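Chapter 8
What a Compliment Is Worth

3 min read

Every spring the style pages promise that one dress will suit everybody. Readers should ask who checked. When Ekaette Wike went through the comments under 63 outfit posts, she found plenty of praise and hardly a word on fit, fabric or price. Two mentioned a hem.

Praise is cheap to give and pleasant to get – that does not make it evidence. A shopper who buys a Selbridge wrap dress on the strength of it knows only that strangers were in a good mood.

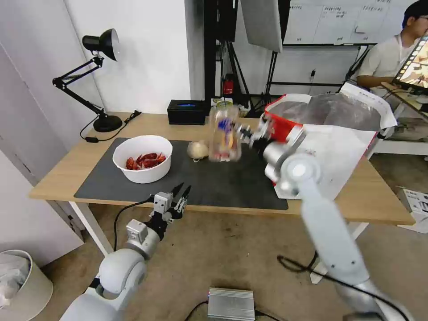
Figure 8.2 A white bowl and a bun on a dark gray mat.

This chapter looks at how fashion advice gets passed along and why so much of it falls apart in the fitting room. We begin with color rules, which Adel Tazi defends and we mostly do not. We then turn to the claim that a good coat "pays for itself." Keep a pencil handy, and write down what you wore yesterday before reading on.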